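Takent Opens Applications for Shared Workspace in Former Flakthorpe Seed Warehouse

FLAKTHORPE, Apr 25, 2021 - Takent, the company that runs rented workspace in small towns, is now taking applications for desks and rooms at its new Flakthorpe building. The building is the former Rivas seed warehouse on the canal side of town. It will open to its first tenants in September.

The warehouse has been closed since Rivas moved its packing operation to Zistley. Takent signed a long lease on the property last year and has been repairing it over the winter. The roof has been replaced, the loading doors have been rebuilt with glass panels, and the old drying floor has been divided into rooms of different sizes. The brick walls and the iron columns have been kept. So has the painted Rivas sign on the street side, which was cleaned but not repainted.

The building will have 55 desks on the ground floor, along with rooms that can be rented by the month. Desks are open to anyone who works for themselves or for a small employer. Rooms are meant for businesses with up to 5 people. Larger firms may apply for two rooms side by side if these are free after the first round of applications.

"People in Flakthorpe have been driving to Zistley for a decent place to work, or working at the kitchen table," a Takent spokesperson said. "We had requests from this area before we had a building to offer. The warehouse was the right size and it was within walking distance of the train station, so we took it."

Rent includes heat, electricity, internet service, and use of the shared kitchen and meeting rooms. Tenants have access at all hours with a key card. Mail can be received at the front counter, which is staffed on working days. Parcels too large for the counter are held in the old weighing room and should be picked up within two days.

There is a bicycle room inside the canal entrance. Parking behind the building is limited and will be assigned on a monthly basis. Tenants who need a space should say so on the application form, as spaces cannot be promised later on. Visitors should use the public lot across from the station.

Takent has set aside part of the upper floor for people who make or repair things. These rooms have solid floors, extra outlets, and a shared sink. Work that produces heavy dust, strong fumes, or loud noise is not allowed, and open flames are not allowed anywhere in the building. Applicants who are unsure whether their work fits should describe it on the form, and the Takent office will call them back.

The rooms on the upper floor are reached by stairs or by the freight elevator. The elevator has been rebuilt and inspected and may be used for passengers as well as goods. It can carry loads of up to 1000 pounds. The stairs on the canal side are the original ones and are steep, so people carrying boxes are asked to use the elevator or the new stairs by the front counter.

Work on the building is not quite finished. The front entrance, the kitchen, and most of the ground floor are done. Painting is still going on upstairs, and the windows on the north side are due to be replaced during the summer. The loading yard will stay closed until the new paving is down. Takent does not expect any of this to delay the opening.

Furniture is simple and the same throughout. Each desk comes with a chair, a lamp, and a lockable drawer unit. Tenants who rent a room may bring their own furniture or ask for the room to be furnished at no extra cost. Walls in the rented rooms may be used for shelves, but not the outside brick walls.
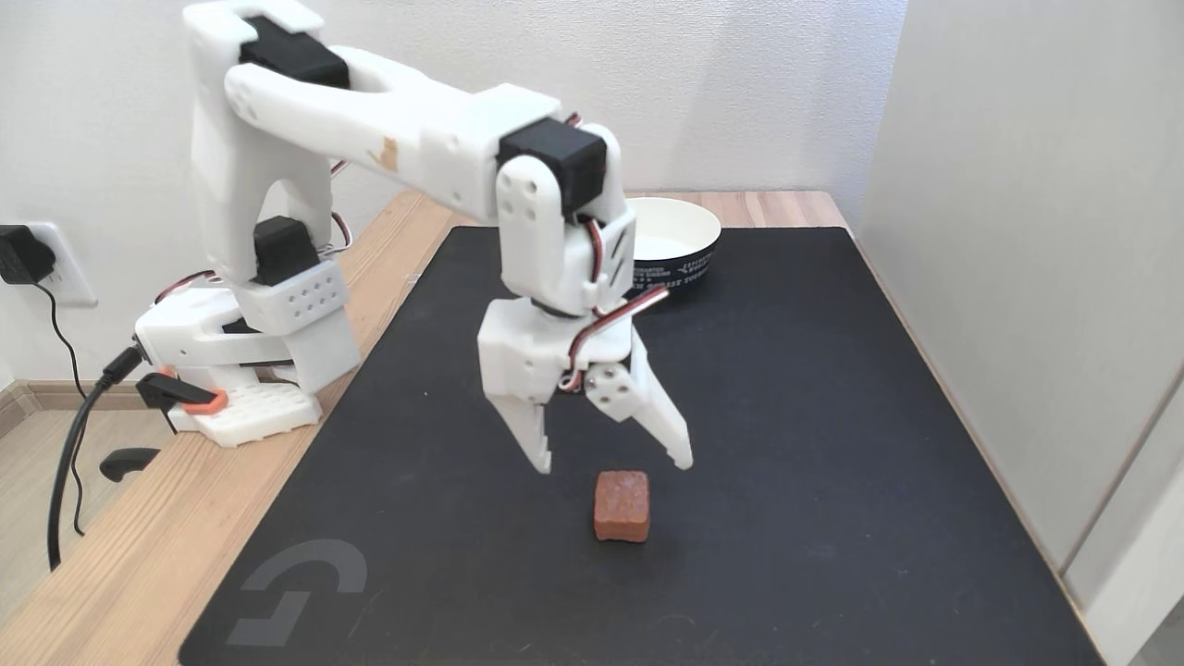
Light wooden desk with a large black mouse pad. Press use permitted with credit to Takent.

Takent will also rent out the former sales hall at the front of the building for evening and weekend use. The hall is about 4000 square feet and has its own entrance from the street. It can be booked for classes, club meetings, sales, and family events. Local groups pay a lower rate than businesses. Bookings for the fall can be made once the hall has passed its final safety inspection, and the rates will be posted at the front counter and on the Takent website at that time.

Applications for desks and rooms can be made online or on paper. Paper forms are available at the Takent office in Zistley and at the Flakthorpe public library. Applicants will be asked for a short description of their work, the hours they expect to be in the building, and the type of space they want. There is no application fee. A deposit of one month's rent is due when the lease is signed.

Desks will be assigned in the order in which applications arrive. Rooms will be assigned after all applications from the first round have been read, with preference given to businesses already located in Flakthorpe. Applicants who do not get a space may stay on a waiting list.

Short tours of the ground floor are available by appointment through the Zistley office. Visitors should wear closed shoes. The upper floor is not open for tours while painting continues.

About Takent

Takent rents desks, rooms, and halls to small businesses and people who work for themselves. Its main office is in Zistley, where it also runs its first shared building. Flakthorpe is its second location.

Media contact: Takent Press Office, Zistley. Floor plans and further pictures are available on request.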